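Grenberg parcel depot to move to earlier start for summer

Apr 22, 2022

The parcel depot on the Grenberg ring road will start its morning shift an hour earlier from August, after talks between the operator, Olletti, and staff at the site ended this week with an agreement.

The first vans now leave at seven. Under the new timetable they will leave at six, and the loading bays will open to outside hauliers at half past four. The late shift stays as it is. Olletti said the change would run until the end of the year and would then be looked at again.

The depot employs 160 people, of whom 101 work mornings. Those with school-age children or fixed caring duties can ask to keep their present hours, and the company has agreed to answer each request in writing before the rota is drawn up. Staff who start before six will be paid a higher rate for the first hour.

Traffic is the main reason given for the change. The roundabout at the foot of the depot road has been down to one lane since the winter while the water main is replaced, and vans leaving at seven join the queue at its worst. Drivers on the northern rounds have been getting back after their shift has ended, and the overtime bill has gone up with it. The works are due to carry on through the autumn.

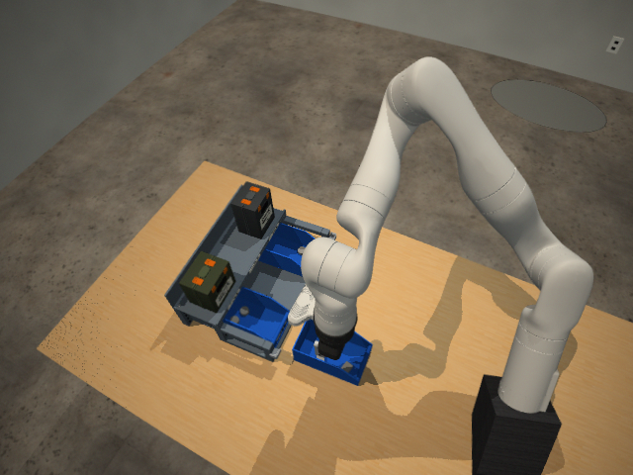

Athanasiadis, writing on this site's comments page, said the earlier vans would be welcome in the town centre but asked what would be done for people living along the depot road, where lorries already wait with their engines running before the gates open. The same comment asked for the waiting area to be moved behind the building.

Olletti said lorries would be let into the yard on arrival, so that none should need to stand in the road. Reversing alarms will be switched to a quieter setting before seven. The town's planning office confirmed that the site's permit allows loading from four in the morning on weekdays and that no new application is needed. Saturday hours are limited to a seven o'clock start, and these will not change.

Bus times are still to be settled. The first number 17 from the station reaches the depot at ten to six, too late for anyone loading the vans. Olletti has asked the bus company for an earlier service and has offered to pay part of the cost in the first three months. If there is no bus by August, a minibus will run from the station car park, with a stop at the Gestoro estate, where many of the staff live. Places will have to be booked the day before.

For customers, little will change apart from the delivery times. Morning deliveries in the town centre should arrive before nine, and shops that cannot take goods at that hour can ask for an afternoon slot. The collection counter at the depot will open at eight, as it does now, and close at seven in the evening. Parcels will be kept for five working days before they are sent back.

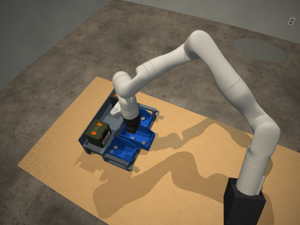 A robot arm with its gripper above a group of bins.

Residents of the depot road will get a letter with the new hours and a telephone number for complaints about noise. An information evening will be held in the depot canteen before the change takes effect, and the date will be given in the letter. Parking for the evening will be in the staff car park, entered from the ring road side.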